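Stidum opens collection of processor-fitting demonstrations

Stidum has begun gathering examples of desktop computer repair for Grivex, its learning system for robot arms. The first set holds 751 demonstrations.

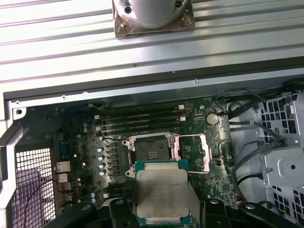 Each demonstration covers a single attempt at placing a processor, guided by a trained operator. Failed attempts are kept and labelled.
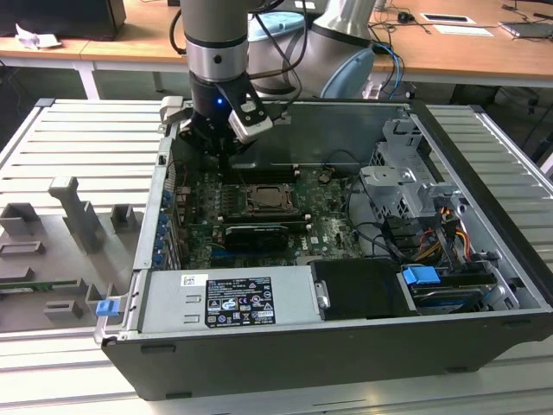 Who may use the recordings?
Research partners may apply to Lindarent, which manages access on behalf of Stidum.

Applications are reviewed at the Serrano office within five working days.

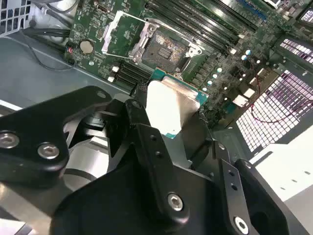 A second set, covering memory modules, will follow in October. Operators will work in teams of four.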